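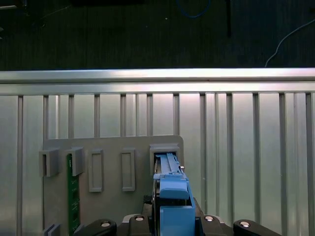

2. Planning and Budget for the Insertion Cell

2.1 Starting conditions

The purchase plan was made before we knew exactly which insertion tasks the cell would have to do. This is a common situation in a teaching laboratory. The money is given for one budget year, and it must be ordered against named items, while the research questions are still changing. In our case the Hollthorpe laboratory had one arm already, bought under an older grant, and the new budget had to cover everything that is fixed to it or stands in front of it. The sister group in Julville started from the opposite side, with a good stock of fixtures and no arm. The two groups agreed to write one common list, so that parts could be exchanged between the sites if one of them broke.

The first version of this list was prepared by Beatriz Bragança and sent to both groups on 2019-01-11. It contained 17 items. We kept the numbering of this version in all later documents, also when an item was removed, and we recommend this to other groups. Renumbering a list in the middle of a purchase caused us trouble in an earlier project, when an order was confirmed for the wrong line.

2.2 Division of the costs

We divided the items into three classes. The first class is the structure: extrusion rails, wall panels, brackets and fasteners. The second class is the end of the arm, which means the mounting plate, the gripper with its gear drive, the fingers and the cables. The third class is the work side, which is the insertion board and the parts that go into it.

Most published cost reports for similar cells give attention mainly to the arm. Our experience is that the arm is the easiest part to plan, for the price is known and it is paid once. The second class is harder. Fingers wear at the tip, screws get loose, and a small change in the task often requires a new finger shape. For this class we reserved 900 dollars per site, to be spent freely during the year without a new approval. The reserve was criticized at first by the Julville administration, which prefers that each part has its own line. We answered by showing the list of small orders from the previous year, many of which had cost more in office time than in material.

For the work side we planned up to 2,000 dollars per site. This amount includes spare boards but no electronic measuring equipment. The circuit boards used as test parts were not bought for the experiment. They came from a closed product line and were given to us by Kanaujia, a local electronics repair company, and so they appear in the budget at zero cost. We still counted them as items, because their supply is limited and a plan that ignores them would look cheaper than it is.

2.3 Choice of the insertion board

The main decision on the work side was between one large board with many different fixtures and a set of small boards with one fixture each. Small boards are cheaper to replace. On the other hand, each exchange of a board means a new calibration, and operator time was our most limited resource. We chose the large board.

Figure 2 shows the gripper at the raised slot frame, with its tip in the opening. The other fixtures in the same row are two box-shaped holders, one of them with a green circuit board in it, and two narrow recessed slots. The board is mounted upright in front of a ribbed aluminum panel. We had also considered a flat arrangement on a table. It would have saved the cost of the panel and its rail, but the wall arrangement leaves more floor free, and floor space in Hollthorpe is charged to the project every month.

The price offers for the board differed more than we expected. Flaltura, the workshop that was finally chosen, was not the cheapest for a single board. It was the only one that accepted to keep our drawings and to produce further boards later at the same unit price. For a plan that covers more than one year, this condition was worth more to us than a discount on the first order.

2.4 Delivery and corrections to the plan

The structure parts arrived first at both sites. The boards were expected in May and came in the same month, but the fasteners for the wrist had been ordered in the wrong length, and the correct ones had to be paid from the reserve. We also underestimated the cables. The plan had one line for all cables, with a length measured along the arm in its rest position. With the arm extended toward the board this length was too short, and longer cables were ordered for both sites.

After these corrections we changed two rules in our planning sheet. Cable length is now measured with the arm at the farthest fixture of the board. In addition, each mechanical item must name the screws it is mounted with, including their length, before it can be sent to the purchasing office.

The remaining part of the reserve was kept for fingers. Its use over the test period is reported together with the wear measurements in the next section.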